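## Lowering a tall dual sport for a short rider, links or seat first?

**Edeltraud Wyss**, Jul 9, 2026

Hi all! I've been reading here since April and finally have a bike of my own to fuss over. It's a used Harasym dual sport that I bought from a very nice older fellow over in Stornton, and I love everything about it except that I can barely touch the ground. I'm 62 inches tall in my socks, and at a stop I have one set of toes down and the other leg just sort of waving around.

On pavement I manage. On the gravel road up toward Drarncombe I've tipped over twice at a standstill, both times in front of people (of course). I don't want to sell it. Should I get lowering links, or have the seat shaved down, or both? And is it something a patient beginner can do in a garage with ordinary wrenches?

**stubbylegs_ray**

Links. Took me an afternoon. Slide the forks up in the clamps too or it'll steer funny.

**Marnie in the hills**

Welcome, Edeltraud, and congratulations on the bike! I'm not much taller than you and I've been through all of this, so forgive me if I ramble.

Before you spend a dime, check your rear sag. Mine had been set up for a much bigger rider, and backing off the preload got me closer to the ground without buying a thing. Have a friend hold the bike upright while you sit on it in your riding gear, boots and all, and measure from the axle to a spot on the fender. Compare that to the number with the bike up on a stand.

After that I'd do the seat. An upholstery shop can take foam off the sides as well as the top, and narrowing it helps your legs drop straight down. Ask them to go a little at a time, since too thin is miserable on a long day. 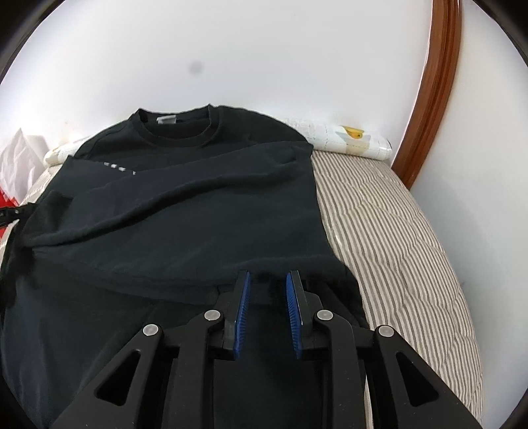 If you still want links after all that, Ray is right about raising the forks to match. Go easy, though. You'll lose ground clearance, and your kickstand will be too long, so the bike will stand nearly straight up and want to fall the other way. I had mine cut and rewelded. Torque the linkage bolts to whatever your manual says and check them again after the first ride.

And practice sliding one cheek off the seat as you stop, so one foot lands flat. It feels silly for a week and then you'll do it without thinking.

**Edeltraud Wyss**

Thank you both so much! I'll start with the sag and call the upholstery place after that. Marnie, do you remember how much they took off yours?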